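Looking after a wooden table: everyday care and small repairs

Wooden tables put up with a great deal, but most of the damage we see in kitchens is done by cleaning. Too much water, the wrong spray and a scouring pad will take a finish off faster than ten years of family meals.

Find out what the finish is before you do anything. Put a drop of water on the surface, somewhere out of the way, and leave it for a few minutes. If it sits up in a bead, the table is probably varnished, lacquered or recently waxed. If it soaks in and leaves a darker spot, you have bare wood or an oil finish that needs topping up. Let the spot dry before you go any further.

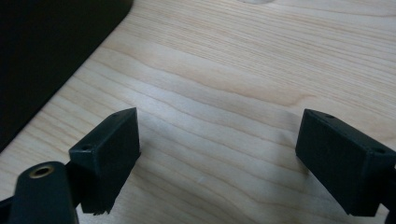
For daily wiping, use a soft cotton cloth wrung out until it no longer drips. Plain warm water will do for crumbs and tea. For grease, add a few drops of washing-up liquid to a bowl of water, wipe with the grain, then go over it again with a clean damp cloth and dry it straight away. Soap left behind goes dull and collects dirt.

Keep vinegar, bleach and cream cleaners away from oiled wood. Spray polishes with silicone in them are best avoided too. They look well for a day, but if you ever want to refinish the table the new coat may refuse to take.

White rings

A white ring is usually moisture in the finish. Leave it overnight first, as fresh ones often fade. If it is still there, lay a dry cotton tea towel over it and press with a warm iron, no steam, for a few seconds at a time. Lift and look between each go. Stop as soon as the ring starts to lighten and let the table cool before deciding whether it needs more.

Black rings are another matter. They come from water reaching the wood itself, often under a plant pot or a tin, and they need sanding or a wood bleach made for the purpose. 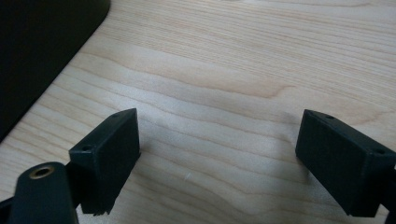

Mavis Begay
Home and Workshop Editor
April 19, 2018

Scratches and dents

Light scratches in an oiled top can be rubbed out with fine abrasive paper, always along the grain. Work a little beyond the scratch so you don't leave a hollow, wipe off the dust and put on a thin coat of oil. On varnish, a wax stick close to the colour of the wood is the easier choice. Rub it in, scrape the extra off with an old plastic card and buff.

Dents can often be steamed up on bare or oiled wood. Put a damp cloth over the dent and touch it with the tip of a hot iron. The fibres swell and the dent rises, sometimes only part of the way. Leave it to dry for a full day before sanding. Don't try this on veneer, where the heat can loosen the glue.

Re-oiling

A kitchen table in daily use wants oil twice a year. I do mine in March and again in the autumn. Clean it the night before so it is fully dry. Pour a little oil on a lint-free cloth, spread it thinly, wait 15 minutes and wipe off everything that hasn't soaked in. Sticky patches the next morning mean too much was left on.

Do the underside as well every second or third time. A top that is sealed on one face only is more likely to cup.

Spread used oily cloths out flat outdoors to dry, or soak them in water before they go in the bin. Screwed up in a heap, they can heat up and catch fire.

Reader's tip

Kenji Whitlock writes that he sticks felt pads under every pot and lamp in the house and changes them when they go hard. Grit gets caught in old felt and scratches as badly as a bare base, so check yours when you next move things to dust.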